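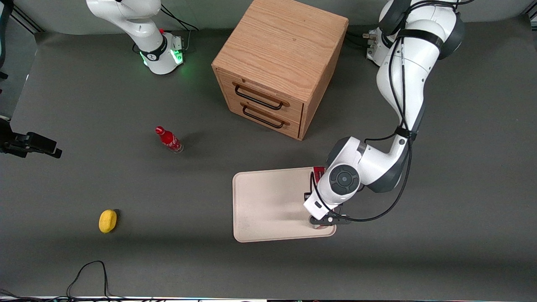 From: Chun-yin Tse
To: cell-planning list
Date: 21st June
Subject: Re: Fingers and spares for next year

On the Hedstead list, Arriaga wrote:
> Can we hold off on the second set of fingers until July? The
> Metance quote has them at 93 each and I would like the
> drawer tests finished before we commit.

I would not wait. The quote is good for 30 days and the price goes up after that. We need 2 pairs at minimum, one for each arm, and I would add a spare pair. Call it roughly 200 for the fasteners and pads on top.

The drawers don't tell us much about the fingers anyway. Bar handles are easy. Thin cardboard is where the choice matters, so that is what I would base the order on.

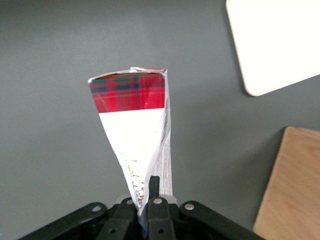

Carton held at the narrow end, current fingers.

Softer pads are on the Tridomach price list but not in the Metance quote. I have asked Metance if they will match. If they won't, we split the order and pay shipping twice.

Still missing from the budget sheet: cable sleeves for the left arm, and a second tray. Please add part numbers if you have them.

Chun-yin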